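Search this site Search Go
Filed under: Opinion, Home & Street

Bring back the dull front garden

By the editor, written between other jobs

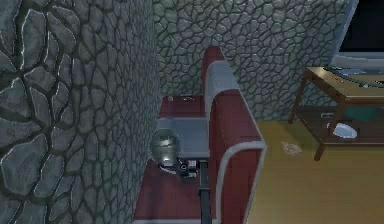 So. Front gardens. I walked down our road at half past seven this morning and tried to find one. A proper one I mean, a bit of grass, a hedge, a rose nobody has pruned since the last owners. I got as far as the postbox before I found it. Everything else is paved, gravelled, or under a car.

I don't want to sound like someone who writes to the paper. I am, though, someone who writes to the paper, so there we are.

When we moved here you could not see half the houses for privet. Privet is not a lovely plant. It smells odd in flower, it grabs your sleeve, it needs cutting twice a summer and everybody hated doing it. But it hummed. Stand next to it in June and it hummed. Sparrows in it all year, arguing. Then one went, then the one next door, and then a leaflet came round from a paving firm called Rolis with a price on it that looked very reasonable, and that was the end of that side of the street.

I kept the leaflet. "Low maintenance living starts at your gate." Low maintenance. I have come to dislike that phrase more than almost any other. It gets said about a garden the way you'd say it about a boiler. Yes, a lawn wants mowing. A child wants feeding. Some of the wanting is the point of having the thing.

And it isn't even low maintenance! My neighbours with the block paving are out there on their knees with a knife doing the weeds between the blocks. Or they have the pressure washer going. Four hours, one Sunday morning in spring, that whine going through the wall. I can mow my scrap of grass in the time it takes to boil an egg and then have the egg.

Then the water. Anyone who lives at the bottom of a hill knows this already and can skip a paragraph. Rain used to land on gardens and go into them. Now it lands on Rolis's finest and goes down the slope into the gutter, and the gutter was built for a different street. In February it came over the kerb and into the two end houses. Carpets out on the wall for a week. I won't say the paving did it, I'm not an engineer and it had been a filthy winter. But I stood at the window and watched where the water was coming from and it was not coming out of the hedges.

What we get told is that people need somewhere to put the car. Fair enough. I have a car. I park it on the road, badly. I know it's different if you've got a wheelchair to get in and out, or a van full of tools you'd like to see again in the morning, and I would never grudge anyone that. But a car needs two strips for the wheels. Two strips! The rest can be thyme or daisies or whatever turns up. My grandparents' drive was two lines of concrete with grass up the middle and a cat on it, and it held a Morris perfectly well.

Nobody sells you two strips though. No money in it.

The other argument is tidiness, and here I loose my temper a bit. There is an idea about that a front garden is a sort of face, and must be wiped. The new houses up at Sornora Rise were finished last year and every one has the same square of plastic grass, the same grey pot, the same ball of box in the pot. I counted nothing alive that hadn't come on a lorry. The developer, Lindqvist, won some award for the planting. I would like to meet the judges, and ask if any of them got out of the car.

Plastic grass deserves an essay of its own. It gets too hot for bare feet, it holds on to whatever the dog leaves, and one day it goes to the tip in a roll. There's a brand called Truvura that someone on the next road has put down, very green, green in a drought, green in snow. Their blackbird still comes. It lands, pulls at it, looks about, goes off to mine. I don't want to make too much of a bird. But I do watch it.

I asked the council what the rules were. Took a while. I got a reference number and then a page of guidance, which says in effect that you need permission for some kinds of surface and not others, and nothing in it about anybody coming round to look. The woman on the phone was very nice and said they mostly hear about it when a neighbour complains. I am not going to complain about my neighbours. I like them. One of them has my spare key.

So what do I want. Not a ban, I think, or not yet. I'd like the council to charge a bit for every garden sealed over and give it back to anyone who digs one up. My own quote for having a slab lifted and taken away was £838, and that was for a patch you could cover with a double bed. No wonder people leave it. Make the digging up cheap and you would see hedges again inside ten years. Start with the corner houses, they've got the most of it.

And I'd like a change in what we admire. Thirty years ago the man at number two had dahlias the size of dinner plates and people slowed down to look. They also had a chat. You can't really chat over block paving – there's nothing to say about it. "Nice and level." That's it, you're done, in you go.

The slab comes up next month, by the way, the one by our back step. I know, back step, not front, but it's a start. Going to put a currant bush in. Possibly two if theres room.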